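**Equipment notes: the Florora pick kit, second look**

December 15, 2022

Our November item on the Florora bin-picking kit drew enough mail that Ermira Kadrić asked for a longer write-up. The kit is sold by Golby as an add-on for an arm you already own. It includes the gripper, a mounting plate, the controller box, and a license for the grasp planner. It does not include the arm, the bin, or any fixturing, and the quote we received listed installation as a separate line.

Sevim Başaran and Costel Mladenović did the setup at the Fliltmont shop. Mechanical mounting was easy. The plate matched the flange pattern without an adapter, and the bolts supplied were the right length. Cable routing took longer. The harness is sized for a short reach, and at full extension it pulled against the wrist until Costel moved the tie points back. Anyone planning to work across a wide bin should order the longer harness at the start.

Calibration is done through the browser interface and needs 17 poses. The software does not save partial progress, so an interruption at pose 16 means starting over. Golby says a fix is planned but gave us no date.

For the trial we used mixed household objects and toys in a gray sheet-metal bin. The vendor's demo set is all boxes and cans, and most readers who wrote in have parts that look nothing like that. Each run started with four objects in the bin and ended when the planner reported no remaining grasps or a person stopped it.

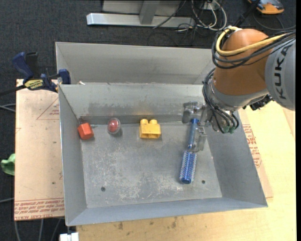 Over 76 attempts, the planner's main weakness was clear plastic. It tended to place the grasp point on whatever was inside the shell and close too far in. Blocks with flat faces were routine. Long, thin handles were handled well once Sevim raised the minimum clearance from the bin floor to 8 mm; at the default value the lower finger brushed the metal often enough to trip the force limit. The setting is under Advanced – Workspace, and the manual mentions it only in an appendix.

Bin walls matter more than we expected. The planner models the bin as a straight-sided box unless you load a mesh. With sloping walls, this means it refuses some grasps near the edges that the arm could reach. Mateja Pavlović drew a mesh from hand measurements in an afternoon, and refusals near the rear wall dropped. Clamp the bin before you measure it. A shift of a few millimeters will put the mesh out of register, and there is no automatic check for this.

Support has been adequate. Tickets were answered by the next working day, and the replies came from people who had read the logs. Spare finger pads are stocked by Shehu and sold in pairs.

Ulla Haugen has the calibration files, the bin mesh, and the full attempt log for members who want them. The trial license covers one controller and cannot be transferred. Open items for the next round: the longer harness, a deeper bin, and the suction attachment, still on back order.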